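Unit 4 handout: Capsaicinoids and the measurement of heat

Read before the lab session. Section numbers follow the course outline.

**4.1 Where the compounds form**

Capsaicinoids are made in the placenta, the pale tissue that holds the seeds. The seeds themselves make almost none; they pick it up by contact. The outer wall holds much less than the placenta in most cultivars. When you prepare a sample, record whether the placenta was included. Results from whole pods and from walls alone can't be compared.

Capsaicin and dihydrocapsaicin usually make up most of the total. Both are nearly insoluble in water and dissolve well in ethanol and in fats.
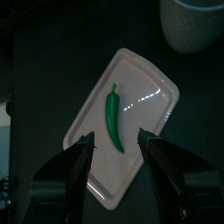 **4.2 The Scoville method**

The original test was a dilution test. An extract was diluted in sugar water until a panel could no longer detect heat, and the dilution factor was the score. Weaknesses:

- panelists differ in sensitivity
- the palate tires after a few samples
- the steps between dilutions are coarse

**4.3 Chromatography**

HPLC separates the compounds and gives a mass fraction for each. Pure capsaicin is commonly assigned 16 million Scoville units, so a dry mass fraction in parts per million is multiplied by 16 to convert. Always state dry or fresh basis.

Worked case: the Grondmont plot, harvested in May, gave 122 ppm total capsaicinoids (dry basis). 122 × 16 = 1,952 units. The Harner plot gave 204 ppm, or 3,264 units. Same seed lot, different watering schedule. Don't conclude anything about water from 2 plots.

**4.4 For the lab**

Dry the pods to constant mass before grinding. Wear gloves and keep the grinder under the hood. Each group runs 18 injections, standards included. Report to three significant figures.

Reading: Tandon lab manual, chapter on extraction.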